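Section 4: Packing and Setting Up Your Tent Kit

Your Caltodia safari kit arrives at the Tomoana airstrip in one canvas duffel. Your own luggage arrives in another, smaller one, and the pilot will weigh both. Read this section before you leave home, when you can still do something about the shoes.

4.1 Before you fly

1. Lay out everything you plan to take. Put half of it back in the closet. Repeat until you feel slightly underdressed.

2. Use a soft bag with no wheels and no frame. The luggage hold on the light aircraft is shaped like a bathtub, and a hard suitcase will not bend to suit it, however much you paid.

3. Weigh the packed bag. The limit on the Vetcombe transfer is 43 pounds per guest, and that includes cameras, books and the jar of peanut butter.

4. Roll the cotton sleep liner loosely and put it in last. You will want it first.

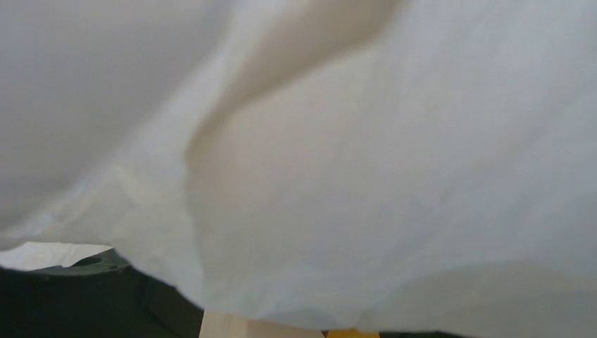
5. Fill in the blue kit card and tuck it into the outer pocket of the duffel. Write your name the way it appears on your booking. Nicknames have sent bags to the wrong camp before, and the wrong camp is 157 miles away by a road that is a road only in the dry months.

Note: Laundry is done at every camp except the fly camp. Underwear is the exception. By long custom guests wash their own, and a small packet of soap powder is in the kit.

4.2 Setting up at the fly camp

Camp staff will pitch your tent if you ask. Many guests prefer to do it themselves, and the staff are very good about not watching.

1. Pick a site inside the ring of painted stones. Everything outside the ring belongs to the hippos after dark, and they do not recognize reservations.

2. Look at the ground. If you see a narrow, well-worn path with no bushes growing in it, admire it and move. Something large uses it every evening.

3. Spread the groundsheet with the rubbery side down. Tread out any thorns now. The ones you miss will introduce themselves at 2 a.m.

4. Slide the two long poles through the roof sleeves. The poles are marked with a band of red tape at the end that goes toward the door. If both bands are at the back, so is your door.

5. Raise the tent and peg the corners, working diagonally. Use all the pegs. Afternoon winds in February come up without much notice.

6. Clip on the mosquito inner, step inside, and zip it behind you. Zip it every time. "For just a second" is how long a mosquito needs.

Caution: Do not keep food in the tent. Do not keep toothpaste, cough drops or scented lip balm in it either. The monkeys can open zippers and have strong feelings about mint. Hand these items to the camp desk in one of the bags supplied.
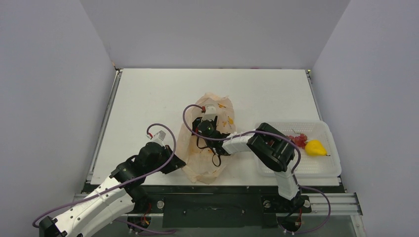
Bag, open.

4.3 The bucket shower

1. Tell the staff when you would like hot water. Half an hour's notice is polite.

2. Check the canvas bucket for frogs. Relocate as needed.

3. Open the valve a quarter turn to get wet, then close it. Soap. Open it again to rinse. Guests who leave it open throughout finish the shower soapy and thoughtful.

4. Shake out your towel before using it, and your boots before putting them back on.

4.4 At night

Each tent has a lantern, a whistle and a Rotetti hand radio. The radio is set to channel 3 and should stay there. Channel 4 is the supply truck, whose driver sings.

Use the radio if you need to leave your tent after lights out. A guide will walk over and escort you. Use the whistle if the radio is dead. Lions roaring in the distance are not a reason to use either one. Lions can be heard up to five miles away, and the ones you hear are generally talking to each other.

Caution: Never walk to the dining tent alone after sunset, even if you can see it and can smell the bread.

4.5 Packing up

1. Sweep out the tent and turn the groundsheet over. Let it dry in the sun if the schedule allows.

2. Count the pegs back into their pouch. Merle Treloar runs the kit store and will count them again.

3. Fold the tent in thirds, then roll it toward the door so the air can escape. It will not fit the bag on the first try. Kneel on it.

4. Return the radio switched off.

Lost or broken items are listed on page 239 with their replacement costs. Anything chewed should be reported to Kamala Varma at the camp desk, who keeps a record by species and will want to see the tooth marks.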